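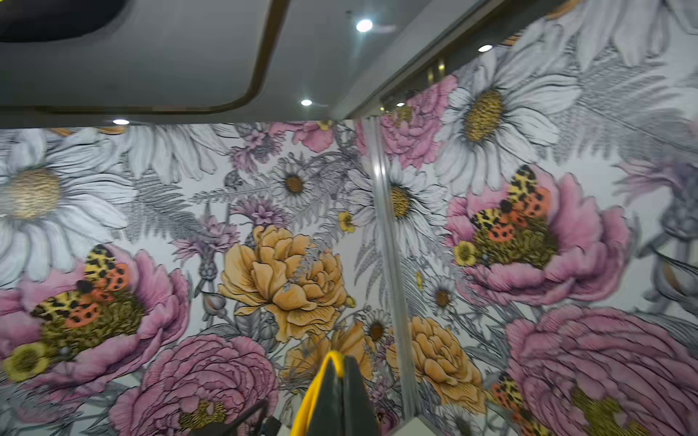 Floral walls and little round lights, Durrani wallpaper works, Nudimcombe

Visits > Days Out > Factories and Mills

An open day at the Durrani wallpaper works

I had been meaning to get to Nudimcombe for years, mostly because my mother papered every room we ever lived in (including, one memorable spring, the inside of the airing cupboard) and always spoke of Durrani paper as other people speak of good china. So when I saw that the works was opening its doors for a day in December, I booked straight away and caught the early bus, number 344, which wanders through every village in the valley before it gets you there.

We began at ten in the old drying loft, with tea and a very decent ginger biscuit. It is a long, cold room and I was glad of my coat. Paper used to hang here in great loops from the rafters, and there are still hooks up there that no one has had the heart to take down.

Then down to the print floor, which was what I had really come for! The noise is something between a train and a heavy shower of rain. They keep 723 rollers on the racks, some of them pearwood and worn quite smooth, and they were running a fern pattern for a hotel in Vallov while we stood behind the yellow line and tried to hear our guide. Each colour goes on from its own roller, and if one is out by a hair the whole length goes for drawer liners. I bought three rolls of those drawer liners later on and can't find a thing wrong with them.

The papered rooms come next, and I could have stayed there all afternoon. I am fond of a big flower on a wall. People will tell you it makes a room smaller, and perhaps it does, but I have lived with small rooms all my life and would sooner they were cheerful. Somebody in our group asked how you match a large pattern round a corner and got a proper answer, with pencil and plumb line, that lasted nearly ten minutes. I took notes on the back of my ticket.

Lunch was leek soup in the canteen, plenty of it. The shop is in the old paste house and sells ends of rolls by weight, so take a strong bag. There are a lot of stairs, and the lift only goes as far as the print floor, so ring ahead if that matters to you. Tickets for the spring opening are limited to 300 and go on sale in February. I shall be taking my sister, who prefers plain paint.

More days out
The Skivevier salt pans at low tide
Vallov market hall and its clock
A wet afternoon at the Nudimcombe button museum

Back to top | Contact us | Copyright of the author, all rights reserved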